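Two Arms, One Bench
The Lobo section at Durnell gives undergraduates a semester to automate a chemistry task

The Lobo section meets in the basement of the engineering building at Durnell College. Students enroll in the fall, are given access to a two-arm bench, and have until December to make it carry out one routine from the first-year chemistry lab. Grading is on repeatability. A run that works once earns very little.

Ita Ó Dálaigh, who teaches the section, sets the tasks from a list kept by the chemistry department. Most involve small glassware. "Students want to start with pouring," she says. "I make them start with holding."

Holding takes up most of the first month. A glass vial is light, smooth and hard for a depth camera to see, so teams cannot depend on vision alone to place the fingers. The Jellmont team wrote its own grip routine, which closes in small steps and stops when motor current rises past a set limit. Finding that limit took 692 logged grasps. The Wakura team skipped the current check and fixed the finger gap by hand, which worked until the lab changed vial suppliers.

The second problem is shared space. Two arms working over one spot can block each other, and the planner will reject a path that a person would consider easy. Teams usually settle on a meeting point well above the table and keep the rack and scale toward the far side, clear of the elbows.

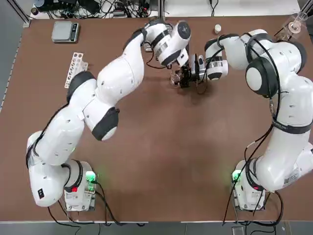
How is a run scored?

Each team gets 19 attempts at its task, with no code changes between them. A dropped vial ends that attempt. Nine clean attempts is a pass, and anything higher raises the grade.

Jellmont finished last year with two failures, both traced to a loose finger screw. The section now checks screws before every session.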